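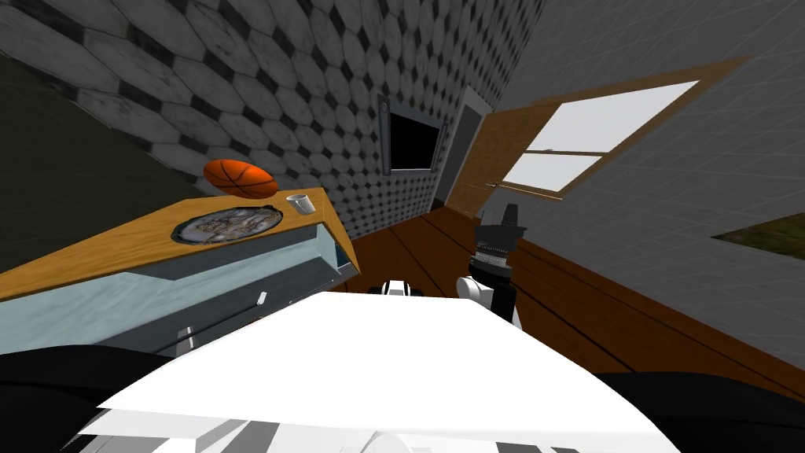 *Slide 1. Simulated kitchen task, body camera. Right gripper open, counter on the left.*

Notes for the Presdale talk, 29th November. 17 minutes, then questions.

**Opening (slide 1)**

- Topic is viewpoint dropout: hiding one camera at a time during training, so the policy does not lean on a single view.
- Say early that all results are from simulation. No hardware numbers today.
- Point out how much of the view is the robot itself. The white body panel and the two arm segments take up most of the foreground. The plate, the cup and the ball are small by comparison.
- The view is also tilted. We do not correct for this before the encoder.

**Method**

- Base policy is Hanum, unchanged since August. Rooms come from the Fandness scene set.
- 400 demonstrations, split by room. No test room is seen in training.
- For each training clip, one camera is replaced by a blank input. The choice is held for the whole clip — switching at every step made the arm motion jerky.
- Joint positions are always kept.

**Wrist view (slide 2)**

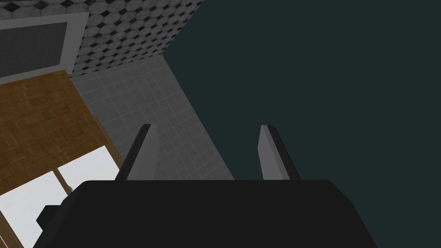 *Slide 2. Gripper camera, same room. Fingers open, nothing between them.*

- Leave this up while talking. The view has walls and floor in it but no counter and no objects.
- A policy trained mainly on wrist input has little to go on here. The large dark surface has no texture at all, so matching against earlier views is weak.
- The fingers are clear, so gripper opening can still be read from the picture.

**Results**

- With both cameras, dropout gives no gain. State this plainly.
- With the body camera blanked at test time, success goes from 10 to 44 per cent.
- With the wrist camera blanked, the gap is smaller and within the spread between seeds.
- The Dimitriou baseline was run with its own settings. Expect a question on tuning.

**Limits**

- Blanking is a crude stand-in for a blocked view. Partial cover is not tested.
- One robot model, one gripper.
- Backup slides: loss curves, per-room table.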